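Snack table, Vokonen break room

Gallery notes by Gion Egger. Last updated October 24, 2022.

The break room at Vokonen was rearranged in August. The long bench was taken out and the wooden table moved closer to the door, where the light is uneven but the floor is level. Snacks are bought by the case and set out loose, without bowls or trays. Stock is kept in the metal cabinet behind the door: 27 cases at the last delivery, nearly all of them mixed.

Sorting is by wrapper type. Large bags go at the back, flat packets in front of them, and twist-wrapped candy fills the gaps. Bags are put out sealed. Anything opened goes in the clip-top bin on the counter and is used up first.

The table has a gloss finish and a curved edge. It marks easily, so hot cups stay on the counter. Ambros Schwaiger refinished the top two years ago with a hard varnish, and it has held up well except near the corner by the door.

Snacks on the table: green bags, a long red packet, and twist-wrapped candy, one piece in dark brown and gold foil. 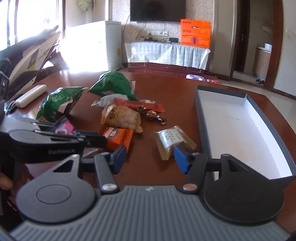

Foil wrappers are kept out of direct sun, and the blind on that side stays down until the late afternoon. Chocolate is ordered in smaller lots during warm months, eight cases at most.

Restocking is done every six days. The order sheet hangs inside the cabinet door; write the wrapper color next to the item number, as several products share a name. Empty cases are flattened and left by the rear stairs.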